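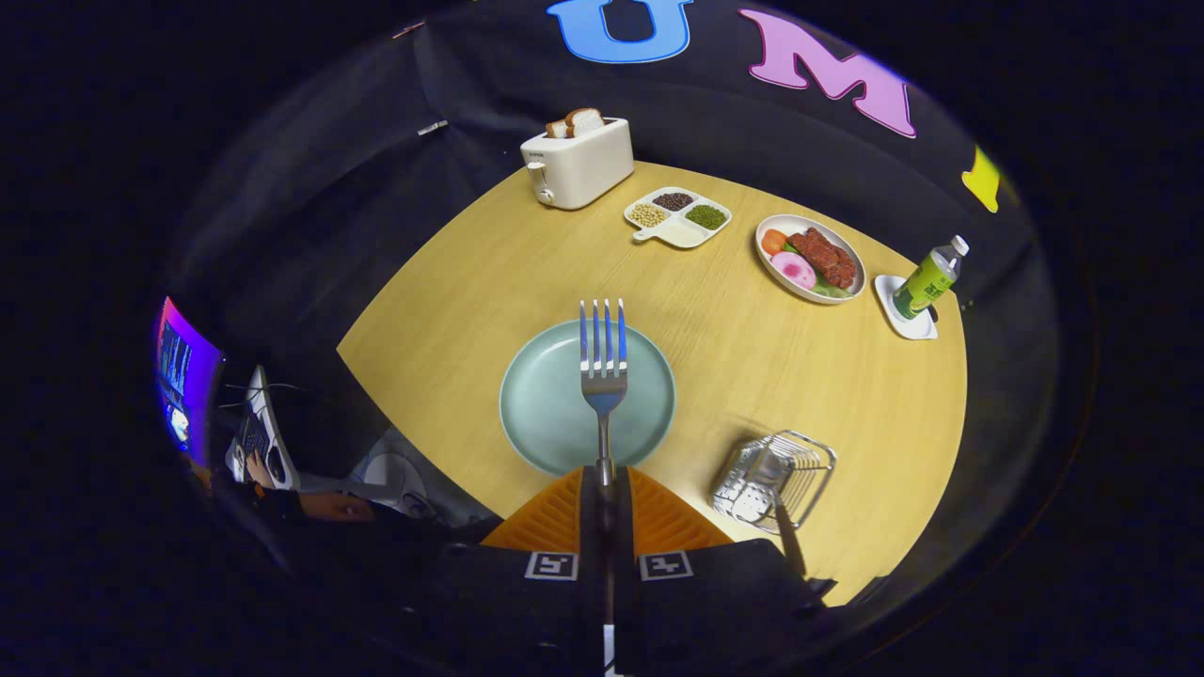 Enseñar con la mano

En la sala de demostraciones de Claltance, un tenedor puede tardar toda una mañana en llegar a su sitio. La pinza de dedos naranjas lo sujeta de pie sobre un plato verde menta, y quien la maneja repite el gesto desde el principio: coger, acercar, bajar, soltar.

Boglárka Nyitrai dirige el proyecto Kallanau, que quiere que un brazo robótico aprenda a poner una mesa de desayuno viendo cómo lo hacen las personas. Antes el equipo guiaba el brazo a distancia, con mandos. «Se aprendía, pero despacio. Con la pinza en la mano, una persona nueva graba demostraciones útiles el primer día», explica.

Los dos marcadores en blanco y negro de la carcasa sirven para saber cuánto se abren los dedos. Lo demás lo pone el operador. Hasta enero se habían grabado 1527 demostraciones, de las que se descartaron 794, casi siempre por movimientos demasiado bruscos o por dudas a mitad de camino.

Margus Vaher revisa las grabaciones. Prefiere una torpeza limpia a un gesto elegante - el robot copia también las manías, dice - y pide a cada operador que no corrija el agarre una vez cerrado. Las sesiones duran alrededor de seis horas, con pausas.

La mesa redonda cambia poco. Hay una tostadora con dos rebanadas de pan, una bandeja con legumbres, comida de juguete y una rejilla metálica. Los objetos se mueven entre tandas para que el modelo no memorice posiciones.

El tenedor sigue siendo lo difícil. Es fino, brilla y gira entre los dedos si se coge mal. Nyitrai calcula que harán falta siete semanas más antes de pasar a las cucharas, y el calendario de Kallanau ya las incluye.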